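Ticket 164: cursor jumping about on the blue bench
Status: open, waiting on supplier
Opened: Friday, June 24, 2022

Right, putting this in properly so I stop getting asked about it. The mouse at the blue bench keeps skipping. You move it slowly and the pointer hops sideways, then sits there sulking for a second or two. The Broritz wireless one on my own desk is fine in the same room, so I don't think it's the wifi.

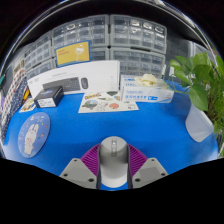
Reported by: bench lead, Westora parts room, Lyons

First thing I tried was new batteries, then a different USB port. No change at either! I also wiped the sensor with a dry cloth and took the pointer speed down a notch, which made the hopping smaller but didn't get rid of it. The stickers, the tissues and the plant can all stay where they are, by the way, I've worked round them and it made no odds.
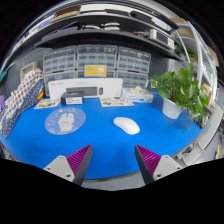

Next up was the surface. My theory is that the sensor doesn't get on with the bench top, so I did 2 spells of ordinary stock entry, one on the pad and one off it. With the white mouse straight on the blue table it skipped all the way through, and it was far worse on slow movements. Worth knowing if you're the sort who shoves the pad aside to make room (I am).

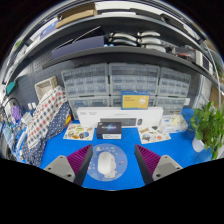

Tronutent support wanted the polling rate dropped to 500, so I've done that and restarted. They also asked what I'm testing on, and I've told them the round pad with the cartoon animal on it, mouse sat on top. It skips less there, 3 times in a morning, but it still skips. They're now asking for the serial number and I need to dig out the paperwork before I can reply. Please don't change the settings back in the meantime, and if it plays up while you're using it, add the time and what you had open underneath.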